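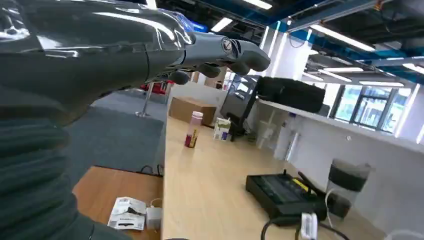
Someone going by Mouseketool left a comment on the first version of this card asking why I'd bother comparing hands at all when a two-jaw gripper picks up most things on a bench faster, and could I please put the plain gripper in the table too. Fair enough! It's in there now, and the rest of this README has been shuffled around to make room for it.

# Prothero hand comparison, v2

I wanted to know which end effector to keep on the arm for ordinary tabletop stuff: bottles, little cartons, boxes, the odd plug. So I ran the same pick list with three of them and wrote down what happened.

- **Vondico** five-finger hand, stock firmware
- **Sorkik** three-finger hand, rubber tips
- **Gruvlow** parallel gripper (the plain one, added for this version)

Same arm, same controller, same bench. Wrist camera on for every run.

## What's in the folder

| Item | Notes |
|---|---|
| `runs/` | 400 attempts, one subfolder each |
| `wrist/` | video from the wrist camera |
| `joints.csv` | commanded and measured positions |
| `labels.csv` | held / slipped / missed / gave up |

"Gave up" means I hit stop. It's mostly me being nervous about glass, so please don't count it as a grasp failure (I did in v1, and it made the Vondico look way worse than it is).

## How I scored it

A pick counts as held if the object leaves the table and stays up until the arm reaches the drop spot. Tilting is fine. Dragging it along the surface isn't, even if it gets there.

Of all the attempts, 183 were with the Vondico, because I kept redoing the small cartons after changing the thumb offset. The split between hands is lopsided, so compare rates and leave the totals alone.

## Stuff I noticed

The Gruvlow is boring and quick and I like it a lot. It hates anything wider than its jaws, obviously, and boxes were a write-off unless I went for an edge.

The Sorkik was the nicest on round things. Its cable routing is a pain though, and I re-taped it every Wednesday whether it needed it or not.

The Vondico can get around nearly everything, but its fingers take up a fair chunk of the wrist view. If you're training on video, check that the object's still visible at the moment of contact. I threw out some 25 clips for that before packing up this version and I bet I missed a few.

## Known problems

- Colour balance drifts between morning and late afternoon runs. I left it alone.
- Shiny surfaces pick up the ceiling lights, and my auto-labeller sometimes reads glare as an edge.
- Timestamps in `joints.csv` lag the video slightly. `tools/align.py` fixes most of it.

## To do

- Softer tips for the Gruvlow
- Rerun the boxes with the camera angled lower
- Redo the plots, the grey on grey one is awful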